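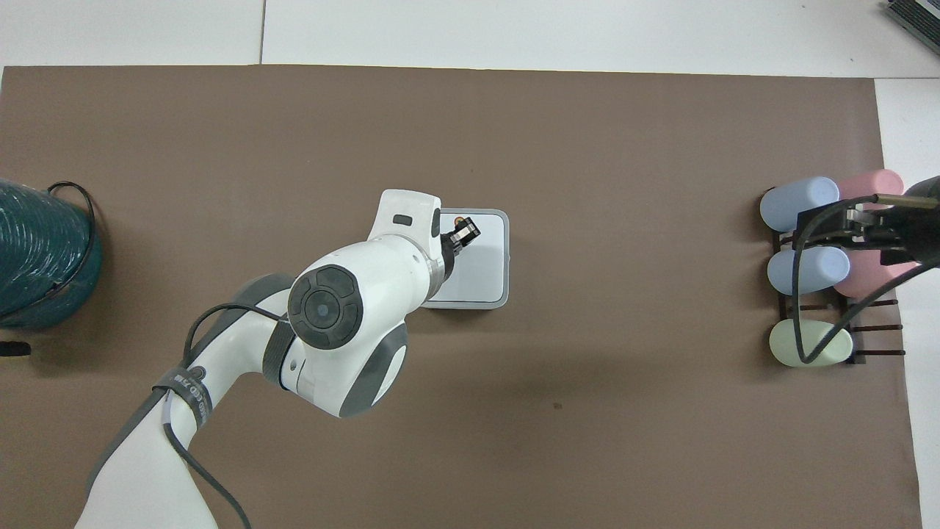
Page last changed: April 30, 2020

Bench mat

A bench mat is a flat, flexible sheet laid over a table, counter or workbench to protect the surface beneath it, to keep objects from sliding, or to give a uniform background for work. The term covers products sold under several other names, including table mat, work mat and counter pad. Bench mats differ from placemats, which are sized for a single table setting, and from cutting mats, which are built to take repeated cuts from a blade.

Terminology

Trade usage is inconsistent. In furniture catalogs a "pad" usually has a soft core between two outer layers, while a "mat" is a single sheet or a sheet bonded to a backing. Laboratory suppliers often use "bench liner" for absorbent paper products that are thrown away after use. These are not treated in this article.

History

Loose coverings for work tables were first made from leather, felt and waxed cloth. Leather was common on writing tables, where it gave a slightly yielding surface under a pen. Felt was preferred in repair trades because small parts did not bounce when dropped. Both materials stained easily and were hard to clean.

Sheet rubber replaced leather in many workshops once it could be rolled to an even thickness. The Skikesard works, which had made floor coverings, moved part of its output to bench widths and sold the material in rolls for cutting on site. The plant at Ornov followed with a cloth-backed version that lay flat sooner after unrolling. At its peak, Ornov shipped up to 2,775 rolls a year. Vinyl took over much of the low-cost market later, and silicone came into use where heat resistance was needed.

Materials

Rubber mats have high surface friction and good resistance to wear. Natural rubber hardens and cracks with long exposure to sunlight and is attacked by many oils. Nitrile rubber holds up better against oil but costs more.

Vinyl mats are light, cheap and easy to wipe clean. Some grades contain plasticizers that can move into a lacquered or painted surface and leave it soft or discolored. A barrier sheet of paper or polyester is sometimes placed between the two.

Silicone mats keep their flexibility over a wide temperature range. They attract lint, and adhesives other than silicone types bond to them poorly.

Felt and wool mats are sold by weight. A dense grade of 700 grams per square meter is typical for instrument repair.

Dimensions and cutting

Ready-cut mats are made to match common table sizes. Roll stock is cut to length, and a piece 96 inches long covers most fixed benches in one run. The mat is normally cut slightly smaller than the table top - a mat that hangs over the edge tends to lift and can be pulled off by clothing. Corners are either square or rounded. The Puvenik pattern, an older format still found in school workshops, has three square corners and one clipped corner that marks the front left of the bench.

Curl

A mat stored on a roll keeps some of that curve when it is laid out. Makers advise placing it with the curl facing down and weighting the ends overnight. Vinyl relaxes faster in a warm room. Storing mats flat avoids the problem but takes more space.

Color

Gray, brown, green and black are the usual colors. Matte finishes reduce glare from overhead lamps. Dark mats hide stains but make dark screws and washers harder to find.

Care

Most mats are cleaned with mild soap and water and dried before they are put back. Solvents should be tested on a corner first. Grit trapped underneath will scratch the table, so the underside is wiped as well. The Bùi method, used in watch repair, turns the mat 90 degrees each September so that wear is spread more evenly. It is practical only with square mats.

See also

Blotter
Cutting mat
Drawer liner
Tablecloth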